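Nelport Robotics Club – Spring Gallery
Posted May 19, 2023 by Reijo Kuusisto

Finally getting these up, sorry to everyone who asked. This was the sim half of the year. The real rover is still on the bench waiting for a motor driver, so the whole Kutgate challenge got done on laptops. Captions are short, I have to hand the room over to the chess kids.

Quick background for parents. Kutgate is the home helper course. Each team gets the same simulated apartment and writes code that sends a virtual robot through it – find a thing, get close to it, stop without hitting anything. Highest possible score is 1000. You lose points for bumps and for taking forever. We started in March with 7 students, most of whom had never written a loop before.

The apartment is all rendered, so crashes are free. We had plenty of them. First two weeks were mostly driving into walls and arguing about which way is positive on the turn command. (It's left. It's on the whiteboard now.) 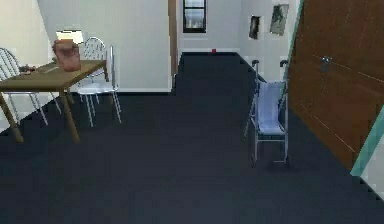
The paper bag run was the one everybody got stuck on. Finding the table is easy enough, but chair legs are thin and the first version of our depth code just looked straight through them. Team Blomqvist fixed it by slowing way down near furniture, which cost time but saved a lot of bumps. Team Nuston went the other way, kept the speed and planned a wider path. Both worked ok in the end.

The wheelchair was a good lesson too. Open frame, lots of gaps, and to a bad obstacle map it's half missing. We spent a whole meeting on that and I think its the best meeting we had all year. Lots of yelling at a laptop.

Final scores on the practice course:
Nuston – 573
Blomqvist – 569

Four points!! Blomqvist wants a rematch and will probaly get one.

Next up – real hardware, if the part ever ships. Same code, new robot, expect walls to hurt more. Bring a charger and your own mouse, the club ones are shot. New members welcome, no experience needed, just come find me after school.

More pics when I get the rest off the old laptop.

– Reijo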